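Input Devices, Handout 4: Mice, Sensors and Your Poor Wrist

Welcome back, everybody! Last time Yuxi Shi asked me why her pointer crawls on one computer and flies on another, and I promised her a proper answer (I do ramble, so bear with me).

A mouse reports its movement in counts. The sensitivity setting says how many counts you get for each inch your hand travels, and the computer then decides what to do with them, so there are two places where things can speed up. Before you blame the mouse, look at the pointer settings and see whether acceleration is on. 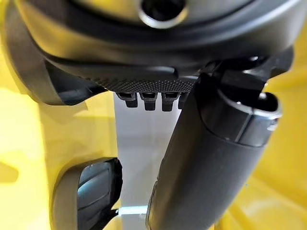
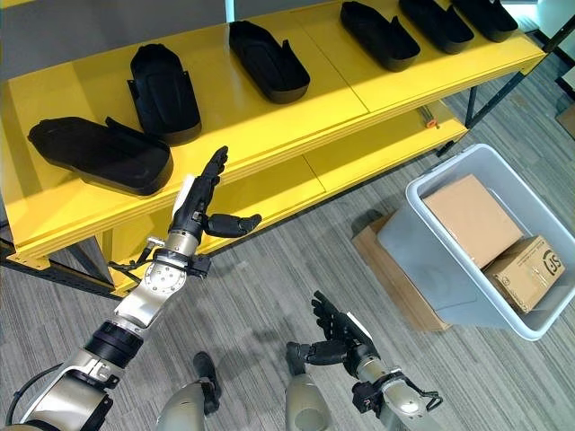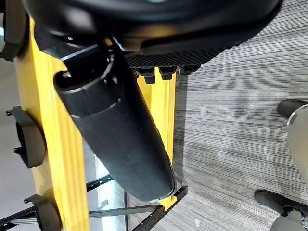 Now, grip. Palm, claw and fingertip are the usual names, and most of us drift between them as the hour goes on, me included. Please try all three with the Furnholm mouse in the lab and write down which one you fall back into when you stop thinking about it.

For next class, read pages 13 to 16 in the Pimentel booklet. Priit Šimkus has the spare copies, and Neusa Dantas can lend you a mouse if yours is giving you trouble.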